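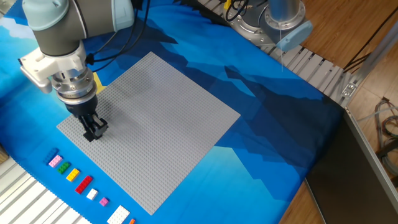 Starting a mosaic on a big gray baseplate? Sort first, build later. Pull your bricks, line them up along one edge of the plate, studs up, little gap between each. Blue, light pink, green, yellow, then the longer red one, so you grab teh right color without digging. Plate stays bare till the row is done. Soft mat underneath, saves the table. Then start at a corner, work in. Give it 30 minutes, 47 if your picky like me.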